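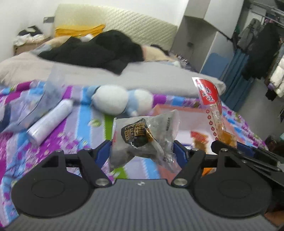
과자 봉지

과자 봉지는 감자칩, 비스킷, 사탕, 견과류 등 간식류를 담아 보관하고 유통하는 데 쓰는 얇은 포장 용기이다. 대개 합성수지 필름 한 장 또는 여러 장을 붙여 만들며, 넓은 뜻에서 연포장(軟包裝)에 속한다. 금속 캔이나 종이 상자에 비해 가볍고 내용물의 모양에 맞추어 변형되므로 운송과 진열에 드는 부피가 작다.

역사

봉지 포장이 보급되기 전에는 과자를 통이나 유리 진열장에 담아 두고 무게를 달아 파는 방식이 흔했다. 이 방식에서는 통 아래쪽의 과자가 부서지거나 눅눅해지기 쉬웠다. 20세기 전반에 왁스를 먹인 종이로 봉지를 만들고 입구를 열로 눌러 막는 방법이 쓰였고, 이어 셀로판이 도입되면서 내용물이 들여다보이는 봉지가 나왔다. 셀로판은 투명하고 기름에 강했으나 습기에 약해 표면에 방습 처리를 한 제품이 따로 생산되었다. 이후 폴리에틸렌과 폴리프로필렌이 셀로판의 자리를 대부분 대신하였고, 필름에 알루미늄을 얇게 입히는 증착 기술이 자리를 잡으면서 빛을 막는 봉지가 널리 퍼졌다.

재질과 구조

흔히 쓰이는 재질은 이축 연신 폴리프로필렌(OPP), 무연신 폴리프로필렌(CPP), 폴리에틸렌(PE), 폴리에틸렌 테레프탈레이트(PET)이다. 바깥층은 인쇄가 잘 되고 긁힘에 강한 필름을 쓰고, 안쪽 층은 낮은 온도에서 녹아 서로 붙는 필름을 쓴다. 산소와 수증기를 더 막아야 하는 제품에는 그 사이에 차단층을 넣는다. 인쇄는 바깥 필름의 안쪽 면에 하는 경우가 많은데, 잉크가 손에 닿지 않고 식품에도 직접 닿지 않는다.

투명 또는 반투명 봉지는 내용물을 확인할 수 있어 사탕이나 낱개 포장 과자에 자주 쓰인다. 기름에 튀긴 과자는 빛과 산소에 의해 산패하기 쉬우므로 불투명한 증착 필름이 주로 쓰인다.

형태

가장 흔한 형태는 필름을 원통으로 말아 뒷면 가운데를 세로로 붙이고 위아래를 막은 베개형 봉지이다. 옆면에 주름을 접어 넣은 거싯 봉지는 내용물이 많은 제품에 알맞다. 바닥에 주름을 넣어 세울 수 있게 한 스탠딩 파우치에는 지퍼가 달리는 경우가 많다. 세 변을 붙인 삼방 봉지는 소용량 제품에 쓴다.

충전과 밀봉

베개형 봉지는 보통 세로형 제대 충전기로 만든다. 두루마리 필름이 성형관을 감싸며 내려오는 동안 뒷면이 접착되고, 아래쪽이 막힌 뒤 계량된 과자가 떨어진다. 이어 위쪽을 눌러 붙이면서 잘라 내면 한 봉지가 완성되며, 같은 자리에서 다음 봉지의 아래쪽도 함께 막힌다. 포장 설비 업체 Pallavex의 중형 기종은 한 시간에 1331봉지를 처리하며, 필름 교체에는 7분이 걸린다.

튀긴 과자의 봉지에는 질소를 채우는 일이 많다. 질소는 산소를 밀어내어 산패를 늦추고, 부푼 봉지는 운송 중의 충격을 덜어 준다. 봉지의 부피에 비해 내용물이 적다는 소비자의 불만은 여러 나라에서 제기되었으며, 봉지 안의 빈 공간 비율을 법령으로 제한하는 나라도 있다.

개봉과 재밀봉

봉지 가장자리의 톱니 모양 절단면이나 작은 홈은 찢는 힘을 한 점에 모으는 구실을 한다. 연신 필름은 늘인 방향에 따라 찢어지는 성질이 달라, 홈의 위치가 맞지 않으면 봉지가 비스듬히 찢어지기도 한다. 개봉한 봉지는 집게, 고무줄, 접착 띠 따위로 다시 막아 둔다. 입구를 여러 번 접어 내리는 것만으로도 습기가 들어오는 속도를 늦출 수 있으나, 밀봉 상태로 되돌아가지는 않는다.

폐기와 재활용

한 가지 수지로만 된 봉지는 비교적 재활용하기 쉽다. 여러 재질을 겹쳐 붙인 봉지는 층을 분리하기 어려워 태워서 열을 회수하거나 매립하는 비율이 높다. 한국에서는 비닐류로 분리 배출하며, 내용물을 비우고 이물질을 없앤 뒤 내놓는다. 딱지 모양으로 접은 봉지는 선별 과정에서 걸러지기 어려우므로 펼쳐서 배출하도록 안내하는 지방자치단체가 많다.

수집

단종된 과자의 봉지는 수집 대상이 되기도 한다. 수집가 로살바 피오레(Rosalba Fiore)는 사탕과 비스킷 봉지 374점을 제조 국가별로 분류해 목록으로 펴냈다. 필름은 빛을 오래 받으면 색이 바래고 접힌 자리의 증착층이 벗겨지므로, 보관할 때에는 펼친 상태로 중성지 사이에 끼워 둔다.

같이 보기

연포장
셀로판
질소 충전 포장
분리 배출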